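Sanden and Beaudoin publish bag-handling results

Grevau, November 29, 2023 – Sanden and its research partner Beaudoin have released results from Cudorier, a method for teaching two-armed robots to handle soft packaging from recordings of people using hand-held grippers.

The training set holds 1726 recordings, made over three months from August. Bags are gripped from both sides at once. 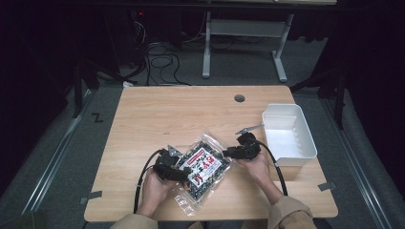
Results

Policies trained on both hands together dropped fewer bags than those trained on each hand separately. Stiff cartons showed no clear difference – the team will look at these next. 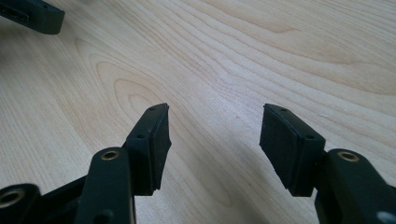

Padded fingertips of the hand-held grippers used in Cudorier.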